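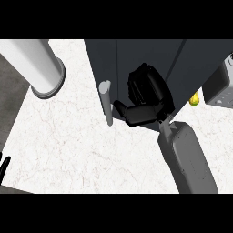 Book report on a chapter book, how much of the plot do I tell?

Posted Mar 27, 2022 by fellmont_reader

My son is in fourth grade and has to write a book report on The Secret Garden. The teacher wants 300 words. He read the whole book and liked it, but his first draft is 2 pages long and only gets as far as Mary finding the key. He wants to put in everything that happens. The sheet from school says "summary and opinion" and that's all. Should he give away the ending or stop before it? And how do I help him cut it without writing it for him?

zornetti

I teach fifth grade. For a report that the teacher will read, telling the ending is fine, and most of us want to see it because it shows the child finished. If he has to read it out loud to the class, ask first. Some teachers want the ending left out so other kids will pick up the book.

For cutting, have him close the book and tell you the story while you set a timer for two minutes. Whatever he says is his summary. He can write that down in his own words. Mary comes to live at her uncle's house, she finds the locked garden, she meets Dickon and Colin, the garden grows back and Colin gets stronger. That is enough plot for 300 words. Then he needs a few sentences on what he liked and why - a part he remembers well, or a character he would want to know. Kids tend to leave this part to the last line and write "it was a good book." Ask him which chapter he would read again and let him write about that.

Don't throw the long draft away. He can pull good sentences out of it.

maihi33

We had the same thing in June with a summer reading report. My daughter did one sentence per chapter and it was still too long. It was Charlotte's Web so not as many chapters as yours.

Zoltanton Mom

just ask the teacher if he can go over. ours never counted the words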